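Teaching by Hand

How one company collects cleaning demonstrations without putting a robot in the room

By Annick Gill
March 11, 2021

The first thing a new operator learns at Sillura is how to close a gripper slowly. The training takes a morning. The operator holds one gripper in each hand, squeezes a trigger, and watches a plot of jaw width against time. A good close is a smooth ramp. A bad one is a step, and a step is hard for a learned controller to copy.

Sillura sells software for service robots, mostly arms on wheeled bases meant for hotels and rental apartments. Its collection site is in Munport, on one open floor divided into stations: sinks, tables, shelves, cabinets. Each station has a task sheet. An operator reads the sheet, performs the task with the grippers, resets the objects, and performs it again.

The method competes with two older ones. In kinesthetic teaching, a person takes hold of the robot arm and pushes it through the motion while the joints record their own angles. The data is exact, but the person's body gets in the way of the cameras, and two arms are more than most people can steer at once. In teleoperation, the person drives the arm from a distance with a matching pair of leader arms or a headset. That keeps the person out of view. It also adds delay and hides most of the contact force.

Melur Hidayat ran the company's teleoperation rigs before the switch. "A skilled driver could wipe a counter in the rig," he says. "It took about four times as long as wiping a counter, and the driver needed a break after an hour. The motion looked like somebody working underwater."

Hand-held grippers give up the robot entirely during collection. The jaws match the ones on the target machine, so whatever the operator manages to pick up, the robot should in principle be able to pick up as well. Position comes from cameras and from printed markers fixed to each gripper. What is lost is any guarantee that the arm can follow. A human elbow will go places that a six-joint arm on a fixed shoulder height will not.

The company handles this after the fact. Every recorded path is replayed against a model of the arm, and any path that breaks a joint limit or a speed limit is thrown out. In July the team reviewed a batch of 2607 demonstrations. The most common fault was reach, chiefly on the far side of sinks and behind faucets. Citlali Pacheco, who writes the task sheets, moved the operators' starting position closer to the counters and lowered the stated wrist height. She also cut the longest sheet from 11 steps to five.

Cleaning tasks are awkward for other reasons. A cup has one shape. A cloth has a different shape every time it is lifted, and where it is gripped decides how much of it touches the surface. Pacheco's sheets leave the grip point open on purpose, and ask only that the cloth be held before the wipe begins and released clear of the basin. The second gripper is there to steady or move whatever is on the counter.
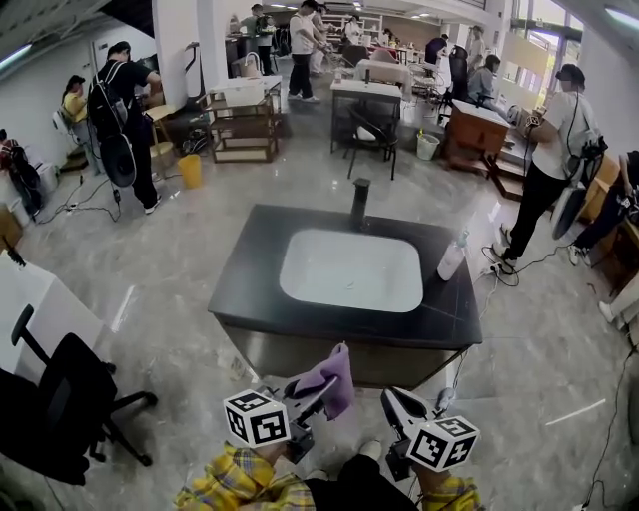
Pacheco wants 200 accepted demonstrations of a task before it goes to training, with the objects placed differently in each. Operators left to themselves put a bottle back in the same spot, standing up, label out. The reset instructions now call for some bottles on their sides and some near the edges.

Force remains the weak point. The cameras record where the cloth went, and nothing records how hard it was pressed. Higinio Galindo, who runs tests on the robot side, sets the pressure with a compliance controller tuned by hand for each surface. Stone and laminate share one setting. Glass has its own. He considers this a patch - a workable one - and would like a load cell in the gripper handle, which would add weight that the operators have already said they don't want.

Refugio Solís, one of those operators, puts the limit at two hours before his forearms tire and his closes get sloppy. The plot shows it. Shifts at the site now rotate between stations that need both hands and stations that need one, and the trigger springs have been replaced with softer ones.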